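How to Track Down What Is Running Up Your Electric Bill

Our April bill listed 1,771 kilowatt-hours, and the house is not that big. Finding out where it went took one Sunday, a notepad and a plug-in watt meter. The same steps will work in most homes.

What you need

A plug-in watt meter (I use a Graka, but any of them will do)
A flashlight
Paper and a pen
Your last few bills

Step 1. Read the bill properly

Look for the total kilowatt-hours, not the dollar amount. Rates change during the year and hide what is going on. Write down the figure for each month you have. If the reading is marked "estimated," skip that month.

Step 2. Get your resting load

Go to the meter at a time when nobody is cooking, washing or showering. Early morning is good. Write down the reading, wait one hour, and write it down again. The difference is what your house uses when it is doing nothing much. Check whether the refrigerator was running during that hour, and repeat the test later in the day if you are unsure.

Step 3. Measure the plug-in items

Plug the watt meter into the wall and the appliance into the meter. Leave refrigerators and freezers on it for a full day, because they cycle on and off. For a washer or dishwasher, run one normal load and note the total. Check the meter's own limit first, and never use it on an extension cord.

My neighbor Karabo Coetzee found an old chest freezer in his garage that used more than his kitchen refrigerator. It had two bags of ice in it.

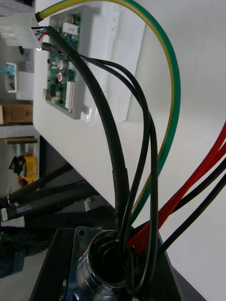

Does an appliance use power when it is switched off?

Many do. Anything with a clock, a remote or a touch panel keeps drawing a small amount, usually a few watts or less. It adds up if you have a lot of them, but heating and hot water are nearly always bigger.

Step 4. Work out the fixed equipment

Water heaters, electric ranges and central air can't go on a plug-in meter. Find the rating label and note the watts. To get kilowatt-hours, multiply watts by hours of use and divide by 1,000. A heater rated at 2,000 watts that runs for 2 hours uses 4 kilowatt-hours.

Do not open the breaker panel cover or any wired-in equipment to take a reading. Call an electrician for that.

Step 5. Make the list

Put the largest monthly users at the top and deal with those first. In our case it was the water heater, set much too high, then a dehumidifier left on in the basement.

Take a meter reading on the same day each week for the next month and keep the numbers with your bills.

Posted by Oratile Adams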